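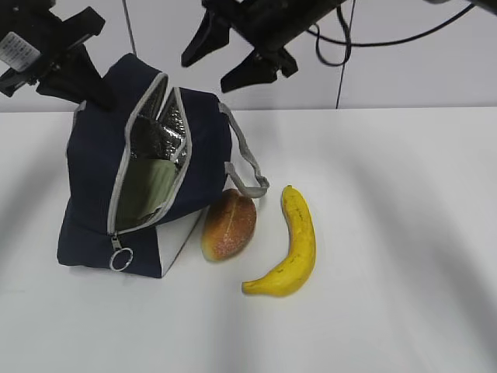 Lunch bag task, two-gripper cell. Bag open, roll and banana on the table.

July, 9.40 am

Spent the first part of the morning turning our loose habits on the packing cell into written rules. Fornley want a copy before they start the same task on their side, and the old sheet still describes the bench we had before Rusness lent us the new one.

Rules as they stand now:

Start state. The bag goes down open, zip fully run back, lining showing. If the zip has crept closed between runs, stop and reopen it by hand with the arms held. Do not nudge it with a finger of the gripper. We lost most of a session to that in the spring and the zip tape never lay flat again.

Loose items. Food goes to the right of the bag. It may touch the bag but must not lie under the strap. A strap resting over an item counts as a bad start and the run is not logged.

Hands. No reaching over the table while the arms are live. Hold first, wait for the light, then reach. This applies to straightening a strap as well, and that is where people forget.

Speed. 60 per cent of full for anything that enters the bag, full speed only when both grippers are clear of the table. Adeleke had this at full throughout in their notes and I don't want us copying it across.

Force. Soft limit on both sides for bread and fruit. The limit goes back to default on restart, so check it every time the controller has been off. I have put this at the top of the start-up card as well.

Food. Real food is changed at the start of each session and never eaten afterwards, whatever it looks like. Bin is by the door. Wipe the table when the food is changed, and wipe the finger pads with it.

Logging. A set is 200 runs, with a break every 4 blocks. Aborted runs stay in the log with a reason. Deleting them makes the success rate look better than it is — Fornley asked about this straight away and they were right to.

Still open:

Cable slack. The Hirico guide gives a minimum bend but says little about how far a loop may hang out from the gripper. I would like a limit we can check with a ruler. Have written to them.

Whether a dropped item may be picked up again by the arm in the same run. At present we allow 2 tries and then abort. Fornley allow none. We need the same rule on both sites or the figures can't be compared.

11.15. Draft printed and taped inside the cabinet door. Old sheet taken down. Comments in pencil on the printed one please, I'll type them up with the next version.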